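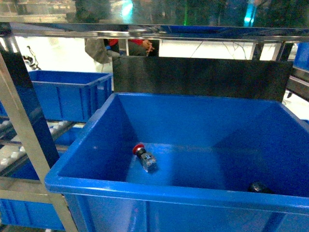
# What do people say about colours, and is any of it true?

People say a lot of things about colours. Red makes bulls angry. Blue is a calm colour. There are seven colours in the rainbow. You will find these in books, on posters and in adverts, and some of them are said so often that hardly anyone checks. Let's check a few.

## Do bulls hate red?

This one is easy to knock down. A bull can't see red the way most people do. Its eyes have two kinds of colour-sensing cells, where most people's have three, and red doesn't stand out to it as a special bright colour. In a bullring the bull goes for the cape when it moves. Wave a green cape or a white one and the bull may charge at that too.

So why is the cape red? Mostly because that is how it has been for a long time. "We've always done it" is a reason people give very often, and it doesn't tell you much.

## Is blue a calm colour?

You may have read that painting a room blue makes everybody in it feel peaceful. Be careful with this one. Imagine that a school in Winthorpe painted its dining hall blue, and the teachers said the children were quieter afterwards. Did the paint do it? Perhaps the painters also put in softer chairs. Perhaps the noisiest class had left for secondary school. Perhaps the teachers expected quiet and so they noticed quiet.

To find out properly, you would need lots of rooms, with only the paint different. Some scientists have tried tests of this kind. Their answers don't all agree, and a person who says blue *always* calms you down is claiming more than anyone knows.
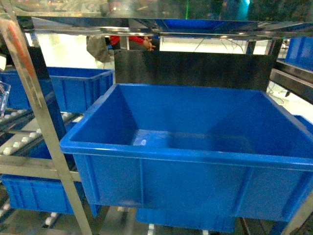

*A bright blue plastic bin on a metal rack.*

What we can say is that many people, when asked, choose blue as their favourite colour. Liking a colour is a different thing from being calmed by it — you might like blue and still be in a terrible mood in a blue room.

## Does red mean danger?

Sometimes. Red traffic lights mean stop, and red is used on lots of warning signs. But red also means good luck at a Chinese wedding, and a ripe red strawberry is not warning you about anything. In the United States, stop signs were once often yellow, and drivers were still meant to stop at them.

People learn what a colour means from the other people they live with. It may be that red is also a bit easier to notice among green leaves and grey streets. That sounds sensible, but sounding sensible is not proof.
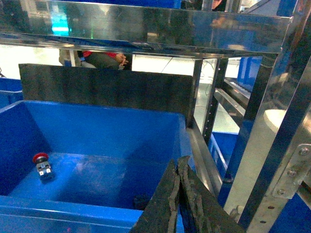 **Do animals use red as a warning?**

Some do. A ladybird's red wing cases tell birds that it tastes nasty. Robins have red breasts too, though, and those are mostly for showing off to other robins.

## Are there really 7 colours in the rainbow?

Count them the usual way: red, orange, yellow, green, blue, indigo, violet. Now look at a real rainbow and try to find the line where blue ends and indigo starts. You won't find one. The colours slide into each other with no gaps at all.

Light travels in waves, and each colour has its own length of wave. The shortest ones we can see are violet, at roughly 400 nanometres (a nanometre is a tiny, tiny bit of a metre). Between the shortest and the longest there are far more shades than we have names for. You could cut the rainbow into 5 stripes and be just as right. Seven is a habit.
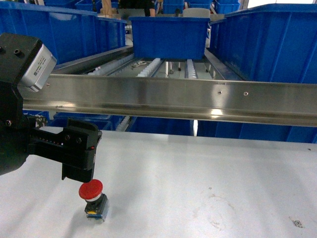
Different languages cut it up differently too. Russian has one everyday word for light blue and another for dark blue, and Russian speakers treat them as separate colours, much as English speakers treat pink and red. Some languages use a single word for both green and blue. The people who speak them can still see that grass and sky are different.

## Try it yourself

Suppose someone tells you that red sweets taste sweeter than green ones. You can test that at home.

1. Buy a bag of mixed sweets where every colour has the same flavour. Read the packet to make sure.
2. Ask 4 friends to taste a red one and a green one with their eyes open. Write down which they say is sweeter.
3. Do it again with blindfolds on. Swap the order for half of them.
4. Compare your two lists.

Even if everyone picks red, don't believe it too quickly. Four people is not many. Ask some more.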